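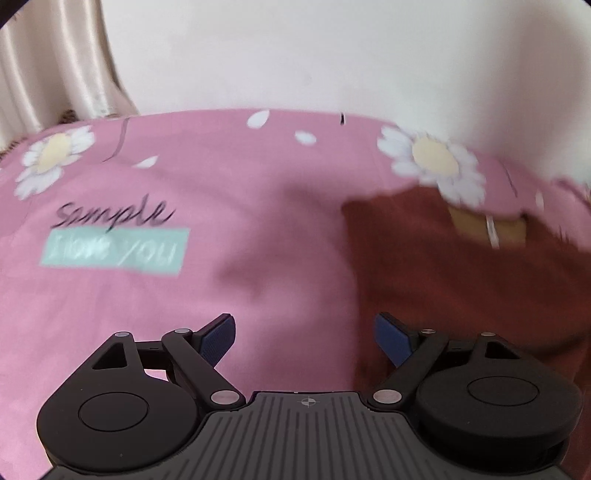

Attached photo (click to enlarge)

Jivimby live at the Lanero: worth the drive?

mossybanjo
Hi everybody! I've been listening to Jivimby since the first sketch record, the one my sister and I wore out on the kitchen stereo, and now they're finally playing the Lanero in March. It's 309 miles each way for me (yes, I checked twice) and tickets are 80 dollars before fees. Has anyone seen this tour? Do they still do the Flaltell songs, or is it all new material?

pie_crust_pete
We caught it in January and laughed ourselves silly. You get the Flaltell medley right before intermission, with the kazoos and everything. Go go go!

tunafishwaltz
I'll be the grump, sorry. The medley is 2 songs and half a chorus, and they skip the Nyaga bit completely, which for me was the whole reason to leave the house. The second half is mostly crowd work. Fun if you like that sort of thing, but I'd have trouble driving all day for it.

pie_crust_pete
Oh, come on, the crowd work was my favorite part! They got a whole row humming the dentist song. And the Nyaga bit always ran too long, even on the record.

tunafishwaltz
Too long?! We can't be friends, Pete. (We can. Save me a seat next time.)

lowercase_lou
The Lanero holds 1460, so if you do go, try to sit downstairs. The balcony sound is muddy and you'll lose half the lyrics.

mossybanjo
You're all so kind, thank you. I bought one on the main floor, row K, and I'm bringing my own kazoo.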